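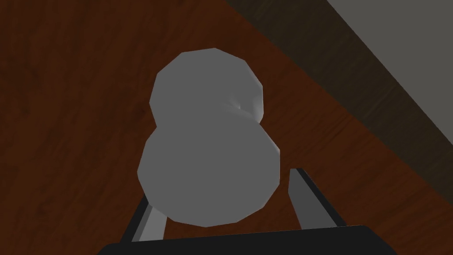 Kiri Wihongi wrote to me after the last version of this guide to say that her first gourd cracked at the neck overnight, and that step 4 ought to come before step 3. She was right, so I've swapped them. If you printed the old pages, toss them!

Section 2: Drying and cleaning a gourd for a birdhouse

I'm assuming you've picked your gourd and let the vine die back on its own. If the stem is still green, put this guide away and come back in a few weeks (I know, I hate waiting too).

1. Cut the stem with sharp pruners and leave a couple of inches on. Don't twist it off. I lost a beauty that way.

2. Wash the gourd in warm soapy water, then wipe it down with a rag dipped in white vinegar. Get right into the waist, where the dirt likes to hide.

3. Let it sit somewhere shady for 36 hours before you move it to the drying rack.

4. Set it on an open rack with air moving underneath. I use an old Kikby shoe rack, and it's ugly and perfect. A garage or porch is fine – mine stay out there until May.

5. Turn each gourd once a week and look for soft spots. Mold on the skin is normal and scrubs off later. A soft spot means compost.

6. Shake it. When the seeds rattle and the whole thing feels much too light for its size, it's ready.

Note: Please don't try to hurry this up in the oven. I've done it, the kitchen smelled like a swamp, and the gourd split anyway.

7. Soak the dry gourd in a bucket under a wet towel until the outer skin softens, then scrub with a copper pad. Let it dry again.

8. Sand by hand. I start with 80 grit only if the skin is really rough, go over the whole thing with 200, and finish with 400 if I'm planning to paint it. For a plain oil finish you can stop at 200.

CAUTION: Wear a proper dust mask for steps 8 and 9, and work outside if you can. Gourd dust is nasty stuff and it gets everywhere. A bandanna doesn't do the job.

9. Mark your entrance hole on the big lower part, a bit above the middle, and drill it slowly with a hole saw. Hold the gourd in a folded towel in your lap – no, wait, on the bench, please. Then drill a few small drain holes in the bottom and two at the top for the hanging wire.

Note: Save the seeds that fall out. Spread them on newspaper for a few days and keep them in an envelope.

Painting and hanging are in Section 3.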